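1/26/24, notes from Cabrera, typed up the same evening with a cold tea next to me

I'd gone to Cabrera to hear about the robot, and for the first half hour we talked about cardboard. I didn't mind at all! The woman who looks after the packing cell there (she'd rather I kept her name out of it, so I will) has strong feelings about cardboard, and by the time I left I had a few of my own.

The cell itself is small. There's one Randeo arm on a steel post, a suction head on the end of it, a Skalport belt that brings the cartons in, and a guard with a door that squeaks. The arm picks up a filled inner tray, swings round and lowers it into a carton. Then it does it again, for most of the day.

"People come and look at the arm," she told me. "I look at the carton. The arm goes where I've told it to go. If the carton's a bit squashed or the flap's leaning in, the arm still goes there, and you hear it."

So before she changes the cell over to a new size, she makes dummies. She does it by hand at a varnished table up against the wall, with a utility knife and a roll of clear tape, out of whatever cardboard has come in that week. The dummy tray gets a lid or a flat panel on top so the suction cups have something to grab, and it has to sit properly level.
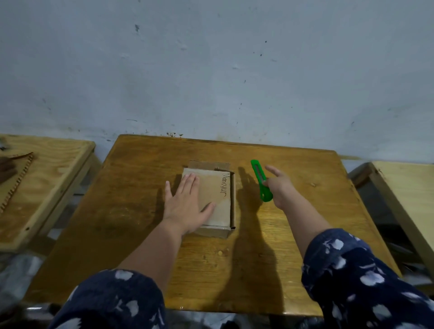 "I used to be given proper ones," she said. "Lovely printed samples, dead square. And everything would run a treat, and then the real ones came in off the lorry and they weren't square, were they? I'd sooner teach it on something a bit rubbish."

I asked whether she measures them. She does, but only the height. She has 5 mm to play with between the top of the tray and the point where the arm slows down, and if she eats all of that up with a badly folded base, the cups come down too fast and the whole head judders. The length and width she does by laying one tray on top of the last one and seeing what sticks out.

## Making a dummy last

The trouble with a homemade dummy is that it gets picked up an awful lot. Her rule is 100 picks before she'll sign a changeover off, and a single layer of cardboard goes soft in the middle well before that. She tapes across the top, smooths the tape down with the flat of her hand and keeps going over it until the wrinkles are as small as they'll go.

"If there's a crease in the tape, the cup sits over the crease and it leaks. You get a little whistle. Then the Sketadico throws a fault and everybody thinks the pump's gone."

The Sketadico is the grey box on the post that watches the vacuum. I'd assumed it would be the clever bit, and she laughed at me. It has one number on the front, and she has a line in biro on the casing showing where she likes that number to be. When it drops below the line she checks the cups first, the hose second, and her own tape third (she admits the order should probably be the other way round!).

She doubles up the cardboard underneath as well, so the panel has some backing. I asked if she'd thought about wood or plastic and she pulled a face. Somebody tried a plastic block before her time, and when the taught height was wrong it didn't give. They lost a suction head over it. "With cardboard, you lose some cardboard." 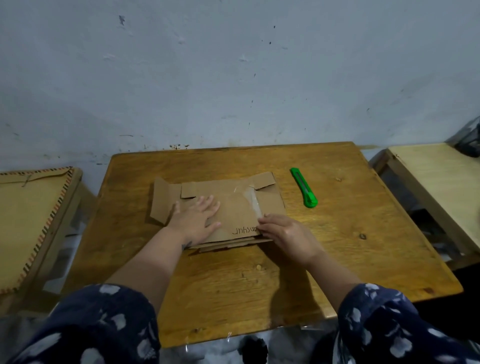 ## Stuffing, and what it does to the cups

The trays don't go in empty, of course. An empty one weighs next to nothing and the arm flings it about quite happily, so she stuffs the dummies with scrap paper and then adds weight a bit at a time. I hadn't thought about what the paper would do to the machine, but this turned into the longest part of our chat.

"Dust," she said. "Paper dust and fluff. It's the only thing that's ever really stopped us."

The first winter she ran the cell, there were 17 vacuum faults in one month, February, and she'd changed the hose and two of the cups before she unscrewed the little filter and found it packed solid with white fluff. She'd been tearing up paper right beside the guard door. Now all of that is done over at the tables, low down, straight into a bin bag, and the bag gets tied before anybody opens the cell. 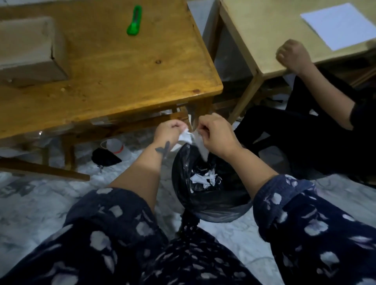 The filter comes out every 12 shifts now, whatever the Sketadico says. She taps it on her palm, holds it up to the light and puts it back, or else she swaps it. The cups get wiped with a barely damp cloth and left until they've dried completely. She won't have spray anywhere near them, having once watched a freshly cleaned cup slide gently off a lid and take the tray with it.

I wanted to know what she'd change if somebody gave her some money to spend, fully expecting to hear about a newer arm. She thought for quite a while.

"The door," she said. "I'd get that door sorted. And a better tape gun, because I haven't got one, I've just got the tape."

We had a go at the changeover together before I left. She put her dummy on the belt, I was allowed to press the green button, and the arm came down at quarter speed and stopped just above the panel. She crouched to look through the gap, said "bit more", took it down another notch on the pendant and wrote the new height on a scrap of cardboard, which went into her back pocket.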